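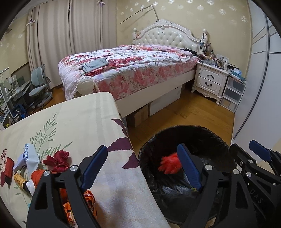

The pads should be treated as consumables, Caroline Kombo told the visiting party at the outset, and a site that waits for one to split has already lost a day's work. Her remark set the subject for the visit to the Lestlow workshop in November, which dealt with the upkeep of hand-held grippers used in furnished rooms.

The visitors were received by Darius Iordache and shown the service bench, where each gripper is checked before it goes out and again on its return. The ribbed blue pads are wiped with a damp cloth and pressed by hand to see that they sit firmly on the fingers. The silver pins joining the black links are then examined for side play. A finger that does not close freely is taken off and cleaned at the joints; oil is not used, as it gathers fluff from bedding and tablecloths.

Grippers are serviced in pairs and keep the same job number. The party followed job 2122, on which 3 pads were replaced and 2 pins refitted. Alina Marinescu entered the work in the log and checked the opening of both tools against a steel gauge.

Members asked whether the fingers might be serviced at Pukthorpe. Mr Iordache replied that pads could be changed there, but that pins would continue to be sent to Lestlow until a second gauge had been supplied.

The party left at noon. Notes on the cleaning procedure may be obtained from the Ratolbridge office.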